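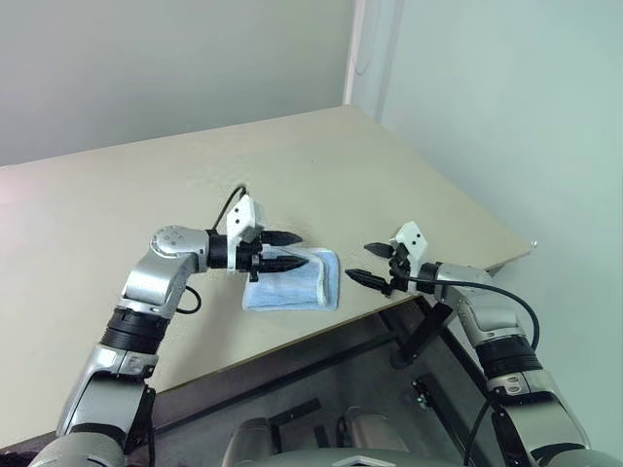
Reading time: 7 min

Two-arm folding cell on towels, three months in -- what changed on the floor

Board: Finishing and Folding
Thread status: open

flatwork_lead
Posted 2025-05-21

We run the finishing side at the Plovthorpe plant. Mixed work, mostly hotel and gym terry with a bit of clinic linen. One of our folding tables is now a two-arm cell that does small terry only: hand towels, face cloths, bath mats under a certain weight. I get asked about it in private messages often enough that I would prefer to write it down once.

Setup. Two arms, one each side of a plain table, two-finger grippers. Software is from Pondolon. Integration was done by our own maintenance group with help from Fatton on the guarding. One item on the table at a time. Finished pieces get stacked by a person, not by the cell.

Rate. 1260 pieces on a good shift. A practiced hand folder beats that before lunch. I say so at the start because every reply to this kind of post begins there. The cell was never justified on speed. It was justified on wrist and shoulder complaints at the small terry station, where people did not want to be rostered for a full shift.

What changed for people:

The small terry station used to be two folders. It is now one person we call the tender. The tender loads, stacks, pulls rejects and clears faults. The other position moved to large piece, where we were short anyway. Headcount on the line is the same as before.

The tender walks more and folds less. Complaints about wrists went down. Complaints about boredom went up. I did not have a column for boredom on the old form, so the comparison is rough.

Piece rate does not work on a tended cell. We moved that station to a flat rate set at the station's old average. This took longer to settle than the wiring did.

Happy to answer questions on the grippers, the rota or the pay change.

mangle_roll
Reply

What does it do with a soft corner? Our terry comes out of the dryer with one corner rolled under on a good part of the load. A person flicks it flat without looking. I have seen two vendor demos and in both the towels had been laid out by hand first.

flatwork_lead
Reply

It misses it some of the time. The arm closes on the edge it thinks is there, lifts, and comes up with either nothing or a double layer. If nothing, it retries. If a double layer, it carries on and makes a bad fold, and the tender pulls it. We set retries to 2 and then it stops and calls. Higher settings looked better in the log and worse on the floor, as the tender stood there watching it grab at the same place.

Laying out by hand is a fair criticism. Our tender does shake the piece out when loading. So part of the old job is still in the new one. I would not call it a hidden cost but it should be in your time study.

steam_and_press
Reply

Then you have not removed the motion that hurts people. The shake-out is the wrist load. Folding itself is light work.

flatwork_lead
Reply

Partly agree. The shake-out is one motion per piece. The old cycle was one shake-out, two folds, a smooth and a turn to the stack. The tender also does fewer pieces per shift in total. Our site nurse had people mark the sheet before and after and the marks moved. Whether that is the fold or just the lower count, I can't separate it from the data I have.

steam_and_press
Reply

Lower count would do it. You could have had the same result by slowing the station down and rotating people every hour. No capital, no guarding, no software contract.

flatwork_lead
Reply

We tried rotation in November. It held until two people were out in the same week, and then the rotation was the first thing dropped. The cell does not get dropped when we are short. That is a management failing as much as a point for the machine, and I will accept it as such.

grube_nights
Reply

Night shift at Grube. We have had a similar cell for a bit longer, different software, same general shape: two arms, cable runs on the outside, fingers where you would want hands. Some notes for whoever is reading this with a purchase in mind.

1. Check the cable loops at the wrist. Ours snagged when an arm reached back across itself. We re-routed and tied them with slack at the elbow. Look at them at shift start along with the guarding.

2. Finger tips wear. On terry they pick up lint first and then grip less evenly. We wipe them at every break. The manual says once a shift.

3. Table surface matters more than we expected. We had a white one. White towels on a white table gave the cameras trouble at the edges. We changed the top for a darker one and missed picks dropped the same night.

4. Decide who is allowed to clear a fault before you switch it on. We did not. For the first month everyone waited for maintenance, including for faults that meant "pick up the towel and press resume."

On the people side, I was against it and I am now neutral. What I dislike is that the new starters go straight to tending and never learn to fold. When the cell is down I have three people who can run the station by hand and they are all over fifty.

mangle_roll
Reply

Point 4 is the one I would print out. Who clears faults at Plovthorpe?

flatwork_lead
Reply

Tender clears anything that does not need the guard opened past the interlock. Past the interlock is maintenance. There is one sheet on the post with the fault codes split into those two groups. Tenders wrote the wording, maintenance checked it.

Agree with grube_nights on cables. Ours arc over the upper link and then run down the lower part of the arm. Maintenance wants them sleeved. Pondolon says a sleeve stiffens the run and changes how the wrist behaves. That is still open.

Our tabletop is light beige. White goods are the weaker category for us as well, colored gym towels the stronger. I had put that down to pile height. I will ask about the surface.

On hand skills: we make new starters do their first 70 hours at the manual tables before they can be signed off as tenders. It is not popular with the people who were told they would be working with robots.

lintscreen
Reply

I tend one of these. Not at either of your sites. Can I put in something from that side of the guard.

The job is fine. It is quieter than the ironer end. But the description above has the tender loading, stacking, pulling rejects and clearing faults as if those come one after the other. They come together. You are squaring up a stack and the arm is waiting with nothing on the table and the light goes amber. The light is at the top of a pole and the supervisor can see it from the office. When I folded by hand I could slow down for a minute and make it up after. Now each pause has a time stamp.

We asked for the amber delay to be made longer. It went from very short to short.

steam_and_press
Reply

This is what I meant to get at and lintscreen has put it better. The station sheet records the machine's waiting time. Does it record the tender's?

flatwork_lead
Reply

Ours does not. We log idle time by cause, and "waiting for load" is a cause, so in practice it is a log of the tender. We agreed at the outset that it would not be used in individual reviews, and that is in writing. It is still there to be looked at.

I will ask whether the cause can be merged with general idle. Maintenance only needs the fault entries. I do not think anyone needs the load entries except to argue with.

lintscreen
Reply

That would help. Also a second landing spot, so one can be loaded while the arms are busy. We got that and it did more than the amber delay.

grube_nights
Reply

Seconding the landing spot. Ours is only a marked area at the near edge of a wider table. Mind the reach envelope. Fatton or whoever does your guarding will need to redo the assessment -- do not let anyone tell you a marked area is not a change.

dryer_seven
Reply

Different view. We are a small plant, under 100 staff, and we looked at this and passed. A fixed folder with belts and air jets does small terry several times faster than anything with arms, and the technology is older than I am. If you have the volume, buy the folder. If you do not, I can't see how the arms pay. What am I missing?

flatwork_lead
Reply

Floor space and mix. A belt folder for small terry would take the room we use for cart staging. The cell stands where the table stood. It can also be changed over to a different fold without tools, and we have customers who want different folds on the same size of towel.

If your mix is narrow and you have the space, you are not missing anything. Buy the folder.

mangle_roll
Reply

How long is a change of fold in practice? The demo said seconds.

flatwork_lead
Reply

Selecting it is seconds. Believing it is longer. The tender watches the first several pieces after any change, and the first stack gets checked against the customer card. New folds that are not in the library have to be taught, and that has taken us most of a shift each. We have one tender who is good at it and is now paid a grade up for it. That grade did not exist before the cell.

steam_and_press
Reply

One grade up for one person, and a flat rate for the others at the station's old average. So your fastest folders took a cut when they moved to tending.

flatwork_lead
Reply

On paper, yes. In practice the fastest folders chose large piece, where piece rate still applies. The people who tend are mostly those who were at or below the average, and they gained a little. I would not claim it was designed that way. If one of the fast folders had to come off piece rate for medical reasons they would lose by it, and we have no answer written down for that case.

steam_and_press
Reply

Then write one before it comes up.

flatwork_lead
Reply

Noted. It goes on the list for the next rate meeting with the load entries.

grube_nights
Reply

Post the cable answer when you get it, please. We run without a sleeve and I would like to know if anyone has got one to work on terry. Lint gets into ours at the clips.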